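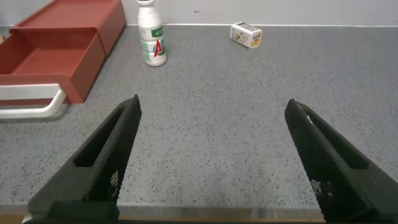
News from the Robot Club

The autumn programme of the club started again in September, and I was asked to write some lines for the newsletter about what we do on Monday evenings. Many parents know that we exist, but they think we build small cars that follow a black line. We did this two years ago. Now the older group has one task for the whole term, and it is called the tidy counter.

The task sounds easy. There is a kitchen counter, there is a small drawer organiser with the drawer already open, and there are some ordinary things to drink, for example a bottle and a small carton. The arm must take one thing and put it into the drawer, or take it from one place of the counter and stand it in another. It must do this without a person touching it. A child of three years can do it, and our members are between fourteen and eighteen, so you can imagine they were a little offended on the first evening. On the second evening they were not offended any more.

The arm is a Wasus, the small model, which the club bought second-hand with money from the summer fair. It has a camera at the wrist, so the program sees the counter from just behind the two fingers. The members teach it by example. One person guides the arm through the movement, the computer records what the camera saw and how the joints moved, and afterwards the program tries to learn from all these recordings together. One recording takes less than a minute if all goes well. At the end of last term we had 864 of them. Not all are good. One group went through the whole collection during two evenings and took out those where the bottle fell or where somebody's sleeve covered the camera, and this work was much less popular than driving the arm.

What we learned so far

The fingers were the first big discussion. They are black, with a long slot and with very small raised dots on the inner side. The first pair we used was smooth, and a carton slipped out of them very often, above all when it was lying on its side. With the dots it is better. The younger members wanted to add rubber bands also, but these came off, and one of them went into the drawer instead of the carton, so we stopped with that.

The second discussion was about the speckled counter. Some members believed that the many small dark points would confuse the program and that we should lay a white cloth over it. We tried both ways, 20 attempts with the cloth and 20 without. The cloth made small folds when the fingers came down, and these folds were a bigger problem than the speckles. So the counter stays as it is.

The bottle is still the most difficult. The arm comes to it well, but it often closes the fingers too high, near the shoulder, and then the bottle turns. In our last test the arm made 50 attempts with the bottle and 33 of them were counted as correct. With the carton the result was better, but we did not yet test it with the same rules, so I don't write a number.

The meeting in Plovthorpe

In the spring we go to the schools' meeting in Plovthorpe, where the clubs show their work to each other. Our neighbours from Kerngate will be there also, with the same task but another arm. We are allowed to bring our own organiser, but the things to be moved are chosen by the hosts and we will see them only in the morning. For this reason we need many different objects to practise with. If you have at home small bottles or drink cartons, please rinse them, close them and leave them in the box by the workshop door. Glass we cannot use.

The members call the program Okabe. I asked why and received four different answers, so I leave it like this.

Joining the club

There are still places in the younger group, which meets from half past four. No experience with programming is necessary - the first three evenings are for learning how to move the arm slowly and where the stop button is. The older group begins at six and is full at the moment, but we keep a waiting list. Members should tie back long hair and should not wear wide sleeves or bracelets near the arm.

Parents may come and watch in the last half hour. Please use the side entrance, the main door is locked after five.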